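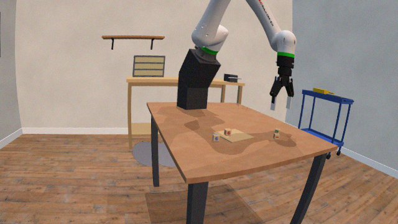 *3 min read*

**December, workshop notebook: travel trunk rebuild and the Usten to Cludatdale run**

Back at the bench since lunch, kettle on, and I want to get the journey down while I still remember which bus was which. For anyone picking this book up cold, the plan is to take the folding map table and its trunk from Usten to Cludatdale entirely by public transport, to see if a travelling exhibit can manage without a van. This was the second trial, and I must say I enjoyed it a great deal more than the first (my shoulders may disagree in the morning).

I left Usten on the 6.40 train with the trunk packed to 19 kilos, which is the most I can lift onto a luggage rack without making a spectacle of myself. The first leg is lovely. The line follows the river for a good long stretch and then climbs away through beech woods, and there was a bit of mist lying in the fields, so I did very little of the note-taking I'd promised myself and mostly looked out of the window with a cheese roll.

The change at Sundaram is where we lost time on the first trial and it nearly caught me again. The railway station and the bus station are at opposite ends of the town, and the road between them is cobbled the whole way. I had 26 minutes. The new wheels coped with the cobbles far better than the old ones, though the left one picked up a squeak by the market square and people did turn round. I got to the stand with four minutes in hand, bought a ticket from the driver (coins only, so please, whoever goes next, take coins) and sat down rather pink in the face.

The number 52 bus over the pass is slow, and I mean that kindly. It stops for everybody. A woman got on with two crates of leeks and got off again at the next farm, and the driver carried one of them to her gate. The trunk went in the side locker, lying flat, which I don't like, as the hinge side ends up taking the weight on every left-hand bend. When I opened it at the top the upper hinge had worked a screw half out. I turned it back in with a coin and it held to the end, but it wants a longer screw and probably a dab of glue as well.

Then the ferry. It's a small thing, eight or nine cars and a bench, and the crossing is so short you've hardly found your gloves before you're across. Cludatdale looks its very best from the water, with the old wall running up behind the roofs and the chapel on its own right at the top. I stood outside the whole way and would do it again tomorrow.

Costs, for the book: 59 all in, including the ferry, the left luggage at Cludatdale and a bowl of soup I'm counting as a legitimate expense. Cheaper than hiring the van for a day, even before fuel.

Jobs arising:

- Longer screws for both hinges, upper one first
- Oil or replace left wheel
- Second strap round the middle, so the trunk can stand upright in a bus locker
- Ask the Sundaram bus office if the later 52 runs in winter, the timetable at the stop had a sticker over it
- Cover the map case in the Brutine cloth, there's enough left on the roll

I've done the wheel already this afternoon. It was only grit packed in round the axle, and it spins nicely now with a drop of oil. The cloth will have to wait until I've cleared the cutting mat, and I'd like to try it on an offcut first in case it puckers at the corners like the last lot did.

4.15, light's going. Screws tomorrow, if the ironmonger is open.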